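November, bench notes, block printing

Fourth try at the Stilau repeat. Same carved block as last time, same black paste, but I switched to the Kartha cotton because the old bolt ran out. Washed it twice at hot with soda and no softener, line dried, ironed flat before pinning.

Paste was too thick from the jar. Thinned with water a spoon at a time until it dropped off the palette knife in a ribbon. Weighed it afterward: 400 g of paste to 10 g of water. Write this on the lid.

Test row of 5 impressions on a scrap. First two patchy in the corners, the rest fine. The felt under the pad needs to be damp all the way through before starting, otherwise it drinks the paste. Munther Salameh suggested rolling the block with the foam roller and skipping the pad. Tried it on one impression and got a wet edge with a ridge around every shape. Back to the pad.

Registration is still the weak point. The repeat drifts to the right as I go along the row. By impression 7 the gap is wide enough to see from the door. I checked the block against a square and it is true, so it must be how I set it down. Next time snap a chalk line for every row, top and bottom, and put a pin at each corner mark.
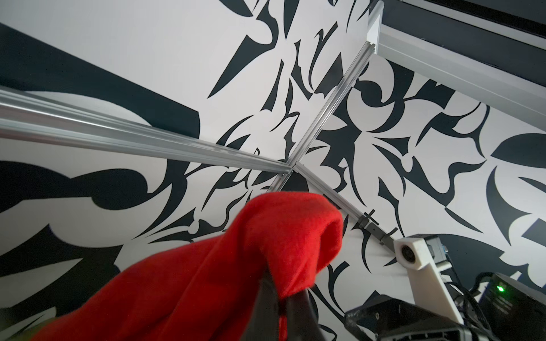
Black on white pattern, with the aluminum rails and a red cloth.

Heat set: iron on cotton setting, no steam, 5 minutes per section with a press cloth. Rubbed a damp white rag over one section when it cooled. Faint gray on the rag. Gave that section another 5 minutes and the second rag came away clean. So the time in the Fluvomton leaflet is short for this paste, at least with our iron.

Halter sent the wrong mesh again. Not needed for block work but we want it for the screens, so somebody please email them and quote the old order.

To do:
Oil the back of the block, it is starting to check along the grain.
Cut new felt.
Wash test on the scrap row, cold and warm, keep one unwashed piece stapled to this page.
Ask Munther for his chalk reel.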